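# Didard, *Ketari* (2LP, band webstore edition)

I ordered this in July, the night the store page went up, and it arrived on a Friday well after I had stopped checking the tracking. It's a double album in a gatefold sleeve, numbered by hand on the back. Mine is 1,006 out of 4,000, so it's not especially rare and I wouldn't buy it to resell.

The packaging is decent. Both records come in poly-lined inners, and the spine is printed straight. The gatefold is thin card, though, and mine had a soft corner despite the stiffeners. The lyrics are inside in small gray type on dark blue. I needed a lamp to read them.

Side A is the strongest of the four. "Drekbridge" opens with nearly two minutes of organ before the drums come in, and on vinyl the organ has a weight that I didn't hear in the stream. Tobiloba Chukwu's bass is mixed higher than on the last record and it helps, particularly on the slow songs, where the guitars mostly stay out of the way.

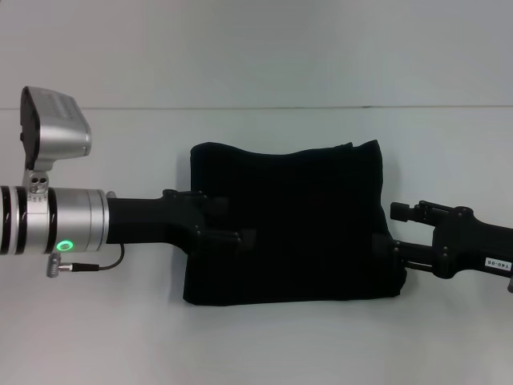 Side B has the two singles and I have less to say about them. "Chantharasri" is the longer version, with the second verse that was dropped for radio. There is some sibilance on the vocal toward the end of the side. I tried a second cartridge and it was reduced but still there, so I think it's in the cut.

The second disc is noisier. Side C had steady light crackle through the first track. A wet clean took care of most of it. Side D is pressed slightly off center, and you can hear the piano waver on the closing song. A friend's copy doesn't do this. I wrote to the store and they offered a replacement disc or a partial refund. I took the disc and I'm still waiting on it.

Total running time is 70 minutes, which could have been less. The two instrumentals on side C sound like leftovers from the same session, and I skip them.

If you have a turntable and liked the last album, buy this one for side A and the longer "Chantharasri." If you mainly want the songs, the download has the same track list and none of the pressing problems. The download code is in the sleeve with disc 2, tucked in behind the inner, and I nearly missed it.

Music: 8/10
Pressing: 5/10
Packaging: 7/10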